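Watch Night Walk-Through: Zhuravel Season Finale, Zindusport Hall, Badport
By Latrice Baptiste
March
Last updated: March, 4:40 p.m.

This is the list I walk the hall with before we let people in to watch a TV show on a wall. The comments are mine except where Haf Foulkes has written over them, and I've marked those. If you're opening up without me, start at the street door and go clockwise. Last season somebody went counterclockwise and missed the fire exit.

DOORS AND EXITS

1. Street door opens all the way and stays open on the hook.
OK. The hook is new. We used to have a brick, and I was fond of the brick, but people kicked it in the dark.

2. Fire exit behind the screen opens from the inside with one push.
OK on the second try. The bar sticks when it rains. I've put in a request and I'm marking this one to be checked again at 7:15. If it takes two pushes then, the screen moves to the side wall and the front rows will have to live with the angle.

3. Exit signs lit, both of them.
OK. Every year a person asks if we can cover the one by the screen because it "turns the space scenes green." No. The space scenes were green in season two anyway and they won an award for it.

4. Nothing parked in the corridor.
FAILED, then fixed. The life-size cardboard Captain from the premiere was standing across the hallway with his arm out. He is now in the coat room, facing the wall. Please leave him there. He falls on people.

SEATING

5. Head count limit posted where the door person can see it.
OK. The limit is 161. Babies count. Anyone dressed as the two-headed ambassador counts as two if there are two people in there, and you do have to ask.

6. Center aisle clear and wide enough for a wheelchair to turn.
OK after moving the back row. We have 101 folding chairs and the rest of you are on benches or standing. Chairs don't creep forward by themselves, so if the aisle has shrunk by the first commercial, go and have a word with row C. It's always row C.

7. Chairs locked open.
Mostly OK. I pulled 4 with bad hinges and stacked them under the stairs with tape on them. Tape means no. It meant no at the midseason party too, when one of them folded up on a man during the funeral episode and got the biggest laugh of the night.

Haf: He was fine. He came back for the next one and brought his own chair.

ELECTRICAL

8. Projector cord taped flat along its full length.
OK. Use the wide black tape. The silver stuff leaves glue on the floor and we get a letter.

9. No power strip plugged into another power strip.
FAILED, then fixed. Under the snack table I found a strip feeding a strip feeding a popcorn machine, a slow cooker and a glowing model of the Fetgate. The Fetgate now runs on batteries. It glows less. In the story it's been dying since the pilot, so call it accurate.

10. Projector vents clear, fan running.
OK. Don't rest your jacket on it. It overheated in the season three finale with six minutes left and we had to find out who the traitor was from a guy in the lobby with a phone, who told it badly.

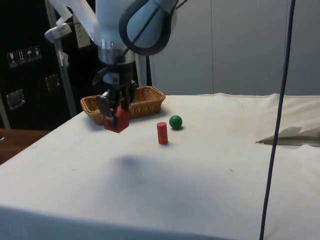

Gripper holding a red block just above the table, wicker basket behind.

11. Sound checked at the back wall and at the front row.
OK with a note. The composer on this show believes in long quiet stretches followed by a noise like a truck going off a bridge. Set the volume on the noise. If you set it on the quiet parts, as I did for the premiere, the front row will want to talk to you afterward.

LIGHTS AND EFFECTS

12. House lights come down to low and never to off.
OK. There's a piece of tape on the dimmer. Below the tape is off. The mood people will ask for off. The mood people are welcome to carry a tray of hot cider down the aisle with the lights off and then come back and ask me again.

13. Flash warning on the door.
OK. The network says there's a strobe sequence in the second half. I don't know how long it runs. The sign is in big letters and the door person should also say it out loud, in case the sign gets a coat hung over it like last time.

14. Fog machine not present.
OK. I looked in the closet, I looked behind the stage, and I looked in Haf's car.

Haf: It was in my trunk because it lives in my trunk. It was never coming inside.

Noted. It was plugged into an extension cord.

FOOD AND DRINK

15. Allergen cards in front of every dish.
PARTIAL. The dumplings from the harvest episode have a card. The blue stew has a card that just says "blue." I need ingredients on that before 7 or it goes back to the kitchen.

16. Hot drinks have lids.
OK. We bought too many lids. The whole cup-and-lid order came to $319, so please drink something.

17. Trash cans at both ends, with liners.
OK.

COSTUMES AND PROPS

18. Helmets come off at the door until the wearer is seated.
To be enforced on arrival. You can't see stairs in a Zhuravel helmet. The actors couldn't either, going by how they walked in season one.

19. Blades are foam, and bend when I bend them.
To be enforced on arrival. If you tell me it's a replica and you'd rather I didn't bend it, it goes in the coat room with the Captain.

20. Capes above the ankle or carried.
To be enforced on arrival. The ambassador's train from the wedding episode is twelve feet of satin and I will be standing by the stairs with a safety pin.

PEOPLE

21. First aid kit stocked and on the hook by the sink.
OK. I replaced the cold packs. Two had been used for drinks.

22. One person awake, sober and indifferent to the show.
OK. Haf's brother-in-law is doing it again. He still thinks it's about submarines. He has the kit, the flashlight and the phone, and he can't be drawn into a discussion of the ending, a skill I would pay for.

23. Spoiler box on the door for phones.
Optional. This isn't a safety item. I've put it on the list because of what happened in the lobby, see item 10.

STILL OPEN AT TIME OF WRITING

Item 2, push bar, second check at 7:15.
Item 15, blue stew.
Items 18 to 20, at the door.

Doors at 7:30 if item 2 clears. Initial the bottom of the paper copy, and use a pen, since the last one was signed in eyeliner.

Related
Zhuravel premiere night: what we broke
Fetgate model, battery conversion notes
Benches or chairs? Your letters
Zindusport Hall parking, again
Recap: Zhuravel midseason, "The Long Funeral"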